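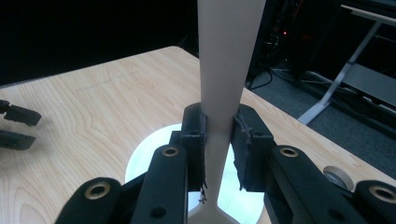
Home Boards Equipment Log in

Are spare finger pads worth budgeting for?

Petro Dmytriv, January 2026

Limholm quoted us $2,461 for a pair of hand-held grippers, plus $174 a year for a "care plan." I don't buy it. Ours still grip smooth white plastic with the padding frayed like this. Is the plan just padding the bill?
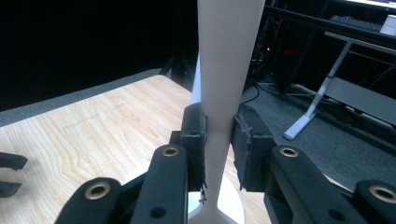 Getsemaní Cisneros replied

Skip the plan and buy pads. We pay $30 a set and go through a lot of them. Ask for the price in writing — our first quote left out shipping.
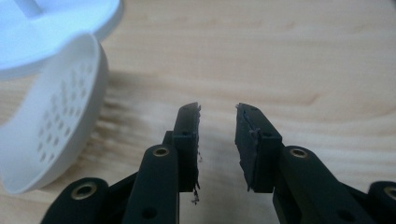

Do pads need to be swapped in pairs?
We always do both sides, and I'd put that in the budget.

I'd also doubt any "lifetime" number from a sales rep. When the edge looks frayed, as on the left one, I'd have a set on the shelf already.
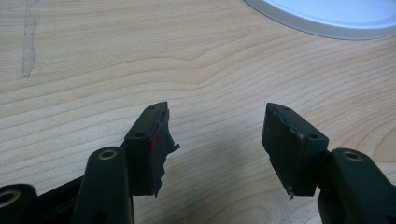
Shamim Rizvi replied

just glue some foam on, around 65 cents. Never tried it on a Limholm though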